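Power strips, foam-like pads and the second semester of robotics club
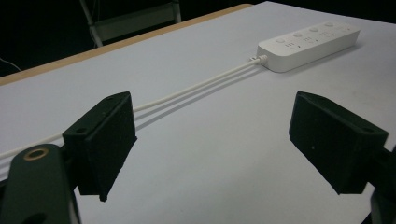
What does a high school robotics club do once the competition season is over?

Ours picks one household task and works on it until summer. We chose cords this year, meaning anything with a plug on the end that has to be moved, straightened, picked up or put away.

I've been the adult in charge of the club at Dunbar for a few years now, and I try to write something here each term so parents know what goes on after school. I skipped the fall. Sorry about that. The fall was mostly the Tundgate tournament, and the short version is that we came in the middle of the table and lost a wheel.

The cord project was Halima Amadi's idea. She's a junior and she was tired of game pieces. Every competition we enter uses foam balls or plastic rings or cubes, and they all hold their shape when you grab them. She wanted something floppy. Her first suggestion was laundry, which we voted down after one afternoon of T-shirts. Cords were second on her list.

We have one hand-held gripper that the students built over the winter. You hold it, squeeze, and the two fingers close. A camera on the tool records what it sees from just behind the fingers. The plan is to collect a lot of short recordings of people doing the task by hand with the gripper, then use those to train a small model, then put the same fingers on our arm and see how it does. The arm is not part of this yet. It sits in the cabinet until we have enough recordings, and I am holding the students to that because otherwise everyone wants to play with the arm.

The fingers have dark wedge-shaped pads on the ends, and those took longer than anything else. The first set was bare printed plastic and a thin cord slid right out of it. The second set had rubber bands wrapped around the tips, which worked for a day and then the bands rolled off. Hadiza Okoro, who is our other mentor and used to repair sewing machines for a living, told the students to stop adding things to the outside and change the shape. They went through a lot of shapes. The current one comes down to a narrow tip so it can get under a cord that is lying flat on a table, and then has a wide face for holding on once you've got it.

There are also threaded rings set into the green-black arm pieces. If you ever build one of these with students, put the metal inserts in from the start. We were swapping pads so often that the screw holes in the plain plastic wore out by February and we had to reprint both arms.

Now the task itself. We started with three and cut it down to one.

The one we kept is picking up the cord of a power strip partway along its length and moving it to a new spot without dragging the strip. The strip is white, the cord is white, and the table is white or close to it. One of the sophomores asked if we could please use an orange extension cord, and there was a long argument over this. Her point was that the model would learn faster. Halima's point was that most people's power strips are white or black, and a lot of desks are white, so we might as well deal with it now. We settled on doing the white cord first and keeping the orange one for later if we got stuck. So far we haven't gotten stuck enough for anyone to bring it up again.

What does help is shadow. With the overhead lights on, a cord on a pale table throws thin gray lines next to it, and you can find the cord by those even when the cord itself almost disappears into the tabletop. The students noticed this while going through recordings. It also worries them, because the model may be learning to find shadows and will be lost in a room with different lights. We moved the table to two other places in the room to get some variety, and Hadiza brought in a floor lamp.

The strip is never plugged in during recording. I check it before we begin, and a student checks it after me. That rule went up on the wall in September for every project with a cord and it will stay there.

Our target is 2,000 good recordings by the end of the school year. At the last count we had 590, and 308 of those were made in the past month, so the pace has picked up. A good recording means the fingers start open, the cord is in view at the start, the person makes one grab, and the cord ends up where it was supposed to go. If you miss and try again in the same take, it goes in a separate folder. We keep those too. Hadiza thinks the misses will be useful and I don't know enough to disagree.

The boring part of all this is labeling. Each take gets a line in a spreadsheet with the student's initials, the position of the strip, which lights were on, and whether the grab worked. The students called the spreadsheet Prema for reasons that were explained to me and that I have forgotten. At first people put off filling it in until the end of the meeting, and then they couldn't remember which take was which. Now one person records and one person types, and they trade every ten minutes. It's slower, but we throw out a lot less.

A few things I would do differently:

I would limit the holding time earlier. The gripper isn't heavy, but an hour of it makes your wrist sore, and sore people make sloppy recordings. We didn't set a limit until a freshman told me her thumb hurt.

I would buy the foam in one order. We have pads from two batches and one is a little grippier. The students can feel it in the hand. Whether the arm will care, we'll find out.

I would also spend more of the first weeks just handling cords with no tool at all. Halima had everyone do this for one meeting, pick up the cord with two fingers and talk out loud about what they were doing. It sounded silly and it was the best meeting of the term. People noticed they almost never grab from straight above. They come in at a slant and slide one finger underneath. That went directly into the pad shape.

The Rallbridge showcase is coming up in the spring and we have a table there. It is not a contest, just schools showing what they've been working on. We plan to let visitors try the gripper on the cord themselves, and if they agree to it we'll keep the takes. Halima is writing the sign. If the arm is ready by then we'll bring it, but I'm not promising that to anyone, and I've asked the students not to promise it either — we did that once with the fall robot and I had to answer a lot of emails.

For parents: we meet after school until 5:30. Pickup is at the side door by the gym. Students need closed-toe shoes even though we're only moving cords around, because the shop tools are in the same room. If your student wants to join in the middle of the year, that is fine, and this is a good project to join late. It takes one afternoon to learn how to make a recording. We could use a couple more people who like spreadsheets.

We are also looking for old power strips in other shapes and sizes. They don't have to work. Leave them in the box outside my classroom with your name on a piece of tape if you want them back.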